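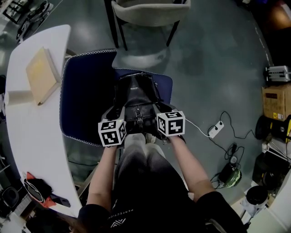
Ich würde den Abschnitt zu den Leitungen vor den Abschnitt zu den Markern ziehen, schrieb eine Kollegin aus der Nachtschicht zur vorigen Fassung, denn wer erst die Würfel in der Hand hat, bückt sich nicht mehr nach einem Kabel. Das ist übernommen. Die Nummern haben sich dadurch verschoben, alte Protokolle bitte mit der alten Liste lesen.

Prüfliste handgeführte Markerwürfel, Aufnahmeplatz Kinyua
Betreiber: Notex
Stand: 15. November
Gilt für alle Plätze, an denen Bewegungen von Hand vorgemacht und später auf einen Roboter übertragen werden. Gilt nicht für Zellen mit laufendem Arm, dort ist die Liste "Burer Zelle" zu verwenden.

Bewertung: i. O. / Hinweis / Mangel. Bei Mangel wird nicht aufgenommen, bis der Punkt erledigt und gegengezeichnet ist.

1. Leitungen und Stromversorgung

1.1 Mehrfachsteckdose ohne Risse, Schalter erreichbar, nicht in eine zweite Mehrfachsteckdose gesteckt.
Bewertung: i. O.

1.2 Mehrfachsteckdose liegt außerhalb des Laufwegs.
Bewertung: Hinweis
Kommentar: Sie liegt auf dem Boden neben dem Sitzplatz. Im Sitzen stört das nicht, beim Aufstehen schon. Halterung an der Wand ist bestellt. Bis dahin steht man zur anderen Seite hin auf.

1.3 Leitungen auf dem Boden ohne Schlaufen, nicht unter Stuhlbeinen eingeklemmt.
Bewertung: Hinweis
Kommentar: Eine Schlaufe vor Beginn ausgelegt. Wer das Ladegerät umsteckt, legt die Leitung danach wieder gerade.

1.4 Gesamtlast an der Steckdosenleiste höchstens 3000 Watt.
Bewertung: i. O.
Kommentar: Gemessen wurden 1475 Watt, mit allem, was an dem Tag angeschlossen war. Heizlüfter bleiben trotzdem verboten.

1.5 Leitungen zu den Würfeln haben genug Spiel für die volle Armbewegung.
Bewertung: i. O.
Kommentar: Im Sitzen prüfen, beide Arme nach vorn und einmal über Kopf. Zieht die Leitung, wird sie neu geführt und nicht verlängert.

2. Markerwürfel

2.1 Aufdruck auf allen Flächen vollständig, keine Kratzer quer durch ein Muster.
Bewertung: i. O.

2.2 Flächen matt und sauber. Reinigung nur mit trockenem Tuch.
Bewertung: i. O.
Kommentar: Burer erlaubt auch Brillenputztücher. Wir haben damit an einem Satz die schwarze Farbe angelöst und bleiben beim trockenen Tuch.

2.3 Rechter und linker Würfel nicht vertauscht.
Bewertung: i. O.
Kommentar: Die Zuordnung steht in Cledura unter "Geräte". Ein vertauschtes Paar fällt in der Live-Ansicht kaum auf, in der Auswertung ist der Durchgang dann unbrauchbar.

2.4 Kanten ohne Grat, Griffbereich ohne lose Teile.
Bewertung: i. O.

2.5 Gehäuse nach Sturz geprüft und Sturz eingetragen.
Bewertung: entfällt
Kommentar: Kein Sturz seit der letzten Prüfung eingetragen. Im April waren es zwei in einer Woche, beide beim Ablegen auf der Tischkante. Seitdem gilt 4.3.

3. Sitzplatz und Person

3.1 Stuhl steht fest und kippelt nicht, Polster ohne offene Nähte.
Bewertung: i. O.

3.2 Schuhe geschlossen, Füße beide am Boden oder bequem abgestellt.
Bewertung: i. O.

3.3 Keine Ringe oder Armbänder, die an den Würfeln hängen bleiben.
Bewertung: i. O.

3.4 Gegenstand auf dem Schoß liegt stabil und hat keine spitzen Teile.
Bewertung: i. O.
Kommentar: Bei Taschen und Rucksäcken auf Schnallen und herabhängende Gurte achten. Gurte nach innen legen. Der Reißverschluss bleibt während der Aufnahme in dem Zustand, den das Aufgabenblatt nennt -- auch wenn es anders bequemer wäre.

3.5 Aufnahmedauer am Stück höchstens 60 Minuten, danach Pause außerhalb des Platzes.
Bewertung: i. O.
Kommentar: Mehrere Rückmeldungen zu Verspannungen im Unterarm. Wer früher abbrechen will, bricht ab und trägt "Pause" ein. Ein Grund muss nicht angegeben werden.

3.6 Einweisung unterschrieben, Einwilligung zur Aufnahme liegt vor.
Bewertung: i. O.

4. Umfeld

4.1 Tischfläche in Reichweite frei von Kleidung, Heften und losen Kabeln.
Bewertung: Mangel, noch am Platz behoben
Kommentar: Kleidung gehört in den Schrank im Flur. Das Heft darf auf dem Tisch bleiben, wenn es zur Aufgabe gehört, sonst nicht.

4.2 Fluchtweg frei, Kartons und Koffer nicht höher als Hüfthöhe gestapelt.
Bewertung: Hinweis
Kommentar: Koffer auf Karton ist nur als Übergang geduldet. Schweres nach unten, der Karton trägt auf Dauer nichts.

4.3 Ablage für beide Würfel vorhanden, mit Rand.
Bewertung: i. O.

4.4 Kleingeräte, die zum Laden liegen, nicht auf Stoff und nicht zugedeckt.
Bewertung: i. O.
Kommentar: Private Geräte dürfen geladen werden, aber nicht über Nacht. Die Formulierung "in Ausnahmefällen" aus der alten Fassung ist gestrichen, sie wurde als allgemeine Erlaubnis gelesen.

4.5 Beleuchtung gleichmäßig, keine Spiegelung auf den Markerflächen.
Bewertung: i. O.
Kommentar: Glänzendes Leder spiegelt stärker als gedacht. Bei Aussetzern in der Erkennung erst die Lampe drehen, dann neu kalibrieren.

5. Vor der Übertragung auf den Arm

5.1 Mindestens 3 Durchgänge ohne Aussetzer gespeichert.
Bewertung: i. O.

5.2 Grenzen für Geschwindigkeit und Arbeitsraum in Cledura gesetzt, nicht aus der vorigen Aufgabe übernommen.
Bewertung: Hinweis
Kommentar: Die Werte stimmten, der Eintrag hatte aber noch den Namen der alten Aufgabe. Bitte umbenennen, auch wenn die Zahlen gleich bleiben.

5.3 Erster Lauf leer und mit reduzierter Geschwindigkeit, Not-Halt in der Hand, niemand im Arbeitsraum.
Bewertung: offen, wird an der Zelle geprüft

5.4 Freigabe durch eine zweite Person, die an der Aufnahme nicht beteiligt war.
Bewertung: offen

Ergebnis: Platz zur Aufnahme freigegeben. Offene Hinweise 1.2, 1.3, 4.2 und 5.2 gehen in die Mängelliste. 5.3 und 5.4 werden auf dem Blatt der Zelle abgezeichnet -- eine Kopie kommt zurück in diesen Ordner.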